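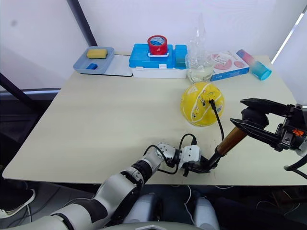
Zinash Tufa owns one table and a great many opinions about it. "A sponge lives in a tray," she says. "Otherwise it's just litter."

The red tape sits on top of the blue box, where she can find it.
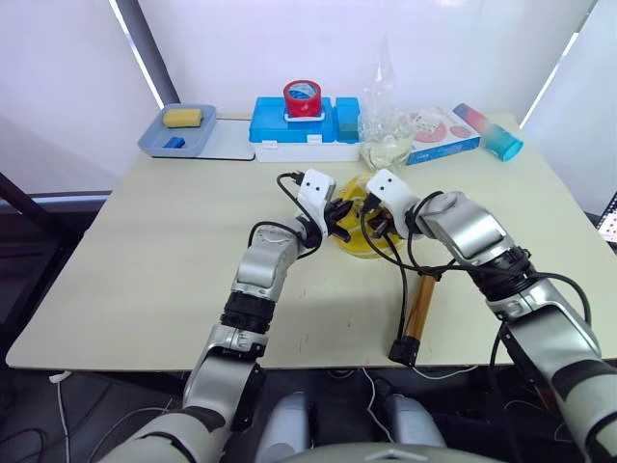 She is softer on bowls. "Yellow ones cheer a person up. I've never been cheered up by beige."

And the table, which is beige?

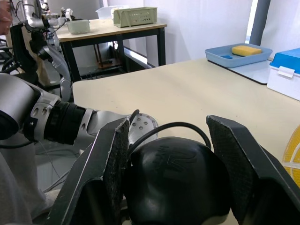
"The table was 70 dollars," she says.

Her ball she won't discuss. 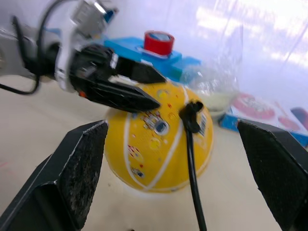

The yellow ball, barcode still on.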